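**Does oiling a wooden tabletop really do anything?**

Odette Pichon, 31 Jan 2024

The shop told me to oil our table every February and sold me a tin of Skallari for it. I've skipped 2 years and can't see any difference. Is this a real thing or a way to sell tins?
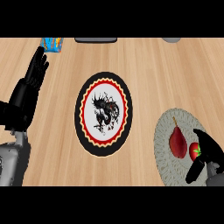 Stititz Home Repair Club | Furniture & Finishes

**grikska_dan**

Depends what's on it now. Put a drop of water on the top. If it beads, there's still a finish and oil will just sit there getting sticky. I don't buy the "every year" line, and I've never seen a test behind it.

**Shen**

Always oil, 100%. Wood needs feeding.

**mopboard8**

Wood is dead, it doesn't eat. I did half of mine and left the other half for nearly 8 months. Same table. Wipe up spills and keep your money. If you do oil it, lay the rags out flat outside to dry, because balled up they can catch fire.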